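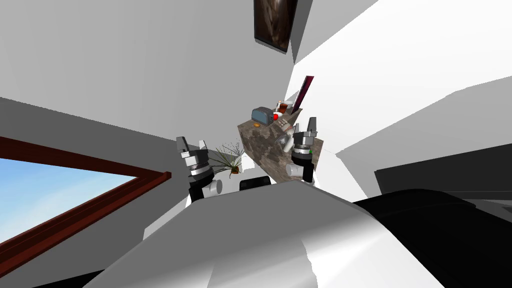

2018-10-20
Posted by Lustis

I have given up the Big Shop. There, I've said it, and if you knew me you'd know what a wrench that was, because I loved the Big Shop. I loved the list, I loved the trolley with the good wheels, I loved getting home and filling the cupboards until the doors wouldn't quite shut. My mum did it that way and I did it that way, and for years I spent over £80 a week doing it, which is an awful lot for a household of two and a cat who eats better than we do.

What did for it in the end was the car. It failed its MOT in the spring with a list of faults as long as the shopping, and we decided to see how we'd get on without one for a bit. The big supermarket is out past the ring road and there's no pavement for the last stretch, so that was that. The market in Winley is four miles away in the other direction, and the 261 goes nearly all the way there. It's a slow old bus. It goes round by Ham and stops outside the garden centre for ages while the driver has a look at his newspaper, but it does get there, and I've read more library books on it since April than I did in the whole of last year.

The market opens at 8 and I'm usually there not long after. The first few weeks I was hopeless! I bought with a supermarket head on, far too much of everything, and then had to carry it. I'd like to tell you about the time the bag of beetroot went on the bus, but I'm still a bit embarrassed and the lady in front was very nice about her shoes. Now I take a rucksack for the heavy things (potatoes, onions, squash when it's about) and one cloth bag for anything that bruises. If it doesn't fit in those, it stays in Winley.

The stalls aren't all cheap, I should say that. The cheese man is dear and knows it. The bread is dear too but it's proper bread and lasts until midweek, and then it makes very good toast, and after that it makes breadcrumbs, which I keep in a box in the freezer and then forget. But the veg! I came home last week with leeks, a savoy cabbage, carrots with the mud still on, a great knobbly celeriac and a bag of russets, and I had change from what I used to spend on crisps and fizzy water. Nothing matches. Some of the carrots have legs. They taste of carrot, though, and I'd forgotten that was a thing they could do.

I do miss picking up washing powder and a birthday card and a pair of tights all in the same place. We get the dull things delivered once a month now, and I've had to learn to notice when we're low on loo roll BEFORE the last one goes on the holder. We've had one bad weekend. We don't talk about it.

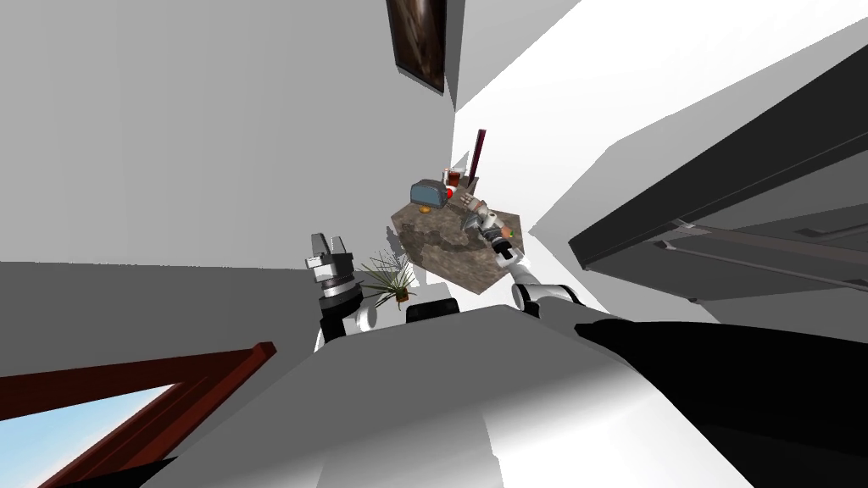
The bit I hadn't bargained for was the unpacking. With the Big Shop everything came in boxes and went straight in the cupboard, boxes and all, and out of sight. Market shopping arrives naked. It rolls. It sheds soil and bits of leaf and now and then a small surprised slug, and it all has to be tipped out somewhere and sorted before it can go anywhere sensible. I used to do this on our white worktop and it looked like a flowerbed by the time I'd finished, so I've been eyeing up little tables with a mottled brown top like this one, that granite sort of look, where you could drop half an allotment and not see a speck of it. Something small would do me. It only has to hold a rucksack's worth, and if it were any bigger it would fill up with post.

Cooking has changed as well, and it took me by surprise how much. I used to plan the meals and then buy for the meals. Now I come home with whatever looked nice and stare at it over a cup of tea until an idea turns up. Some of the ideas have been dreadful. I made a marrow curry in August that we both ate in complete silence. But the celeriac went into a mash with a lot of butter and black pepper and I could have eaten the whole pan standing up, and we've had leek and potato soup so many times this month that I've stopped measuring anything. One onion, a big knob of butter, leeks washed properly (do wash them properly), potatoes cut small, stock to cover. Let it bubble away until the spuds fall apart. I don't put cream in but I won't stop you.

The other thing is the chatting. I'm not a chatty shopper by nature, I was a self-checkout person through and through, but you can't really buy a cauliflower in Winley without hearing about somebody's knee. The egg stall is the worst for it. I now know a great deal about foxes. I've been told off for squeezing the plums, and told off again for NOT squeezing the avocados, and a man I'd never met before gave me his recipe for pickled red cabbage, written on the back of a Binura raffle ticket. It's stuck on the fridge and I'm doing a batch this week so it'll be ready for December. It wants juniper berries, so if anyone knows where to get those without paying a fortune for a tiny jar, please leave me a comment.

As for the money, we're spending a good bit less, even with the bus fares and the cheese man. I won't pretend I've kept the receipts (there aren't any, mostly, it's all pound coins and paper bags) but there's more left at the end of the month and much less going furry at the back of the fridge. The car is still sitting outside with moss on its window rubbers. We said we'd decide about it in the summer and then we didn't, and now I think we're both quietly hoping the other one will ring the scrap man.

Next week I'm after quinces. The plum lady says she might have some if I get there early, so I'll be on the first bus with my rucksack, and if I get any I'll put the jelly recipe up on here.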